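How to write a care sheet for a wool jumper you are giving away

If you knit for other people, sooner or later one of your jumpers will come back felted to the size of a tea cosy. A small card tucked in with the gift prevents most of this. I have been putting one in with everything I make for a few years, and the wording below is what I have settled on.

Before you start

Find the ball band. If you have thrown it out, look at your notes or ask the shop. You need the fibre content, the washing symbol and the dye lot. My last batch was a grey four-ply from Bortolotti, dye lot 996, and I would never have remembered that number if I hadn't stapled the band into my notebook.

If the yarn is a blend, write the care for the fussiest fibre in it. A jumper that is mostly cotton with a bit of untreated wool still gets treated as wool.

What to put on the card

Use a plain card that fits in an envelope. Write in pen, print clearly, and keep to one side. Put the fibre on the first line, in ordinary words: "pure wool, not machine washable". People skip symbols.

Next comes washing. Mine reads:

Wash by hand in cool water with wool wash. Soak for 11 minutes. Do not rub or wring. Rinse in water of the same temperature.

The odd number is deliberate. Rosalba Negri, who taught me to knit at the Pollitside hall, always said people ignore "ten minutes" but will set a timer for 11. She was right about my brother.

Then drying. Say "dry flat on a towel, out of the sun", and add that the jumper should be patted back into shape while damp. Leave out anything about blocking unless the person knits. They won't own pins or a mat and it makes the whole thing sound harder than it is.

Last comes storage. Folded, clean, in a drawer or a cotton bag. Never on a hanger. If you live somewhere with moths, mention cedar or lavender, and say that a jumper should be washed before it is put away for summer. I give most of mine in autumn, so I also write "wash and store in September" for relatives on the other side of the world and change the month for everyone here.

Mending yarn

Wind off a small length of the yarn, enough to darn an elbow, and wrap it round a bit of cardboard. If the jumper has buttons, sew one spare to the cardboard as well. Write the colour name and dye lot on the back.

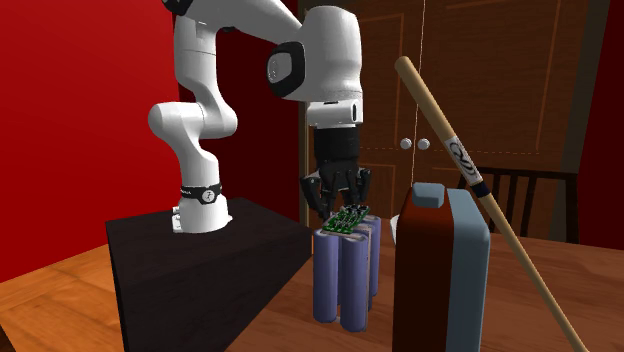

Attach the mending yarn to the card with a loop of thread. Tape leaves a sticky patch on the wool, and a staple will catch on the jumper in the parcel. If the jumper has two or more colours, wind a length of each.

Sveva Barbieri at the Karnport group puts her phone number on the card and offers to do repairs herself. I don't – I have enough half-finished things in the basket already – but it is a kind offer and her family does take her up on it.

Keep a copy of the card for yourself. I copy mine into the notebook beside the ball band, with the chest measurement and the needle size. When someone asks for the same jumper 3 years later, everything is on one page.

Related
Reading a ball band
Darning an elbow without a mushroom
How to wash a wool blanket in the bath
Choosing buttons for a heavy cardigan
Moths: what to do first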